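Re: [growers] Sowing saltbush and bluebush from collected seed
November 9, 2023

On the Utetti list someone wrote:
> I collected old man saltbush in July and sowed 200 seeds into
> trays, straight from the bag. Only 13 came up. Is it the seed
> or is it me?

Probably the seed coat. The papery bracts hold salt and it slows germination. I soak mine overnight in plain water, tip it off and soak again.

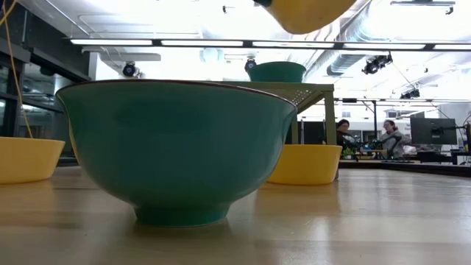
Teal bowl on the bench, yellow one at left.

After that I rub the bracts between two bits of coarse cloth and sow on the surface with a thin cover of washed sand. Last season I put in 200 of the Hivholm seed this way and was pricking out for days. 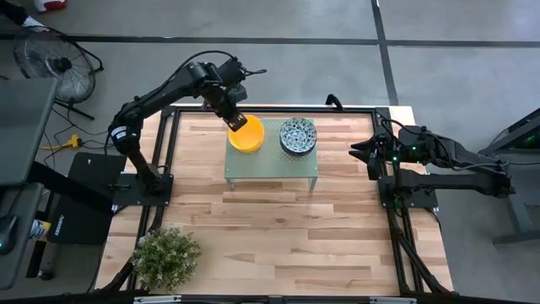

Yellow bowl, table with the two arms.

Check for empty bracts too. Cut a few open before you sow – if there's no firm seed inside, soaking won't help. The batch I had from Fornau looked fine from outside and half of it was hollow.

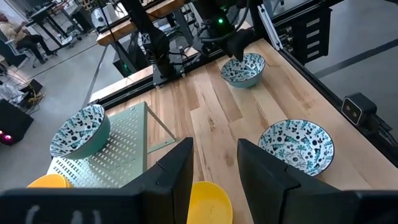 Bluebush is a different matter. It wants to be fresh, and I wouldn't bother soaking it. Sow thickly and keep it on the dry side once it's up, or it will damp off. I use 50 mm tubes and leave them out in full sun.

I've got spare bluebush from the Erdem road block if you want to try some. Send me your postal address off list.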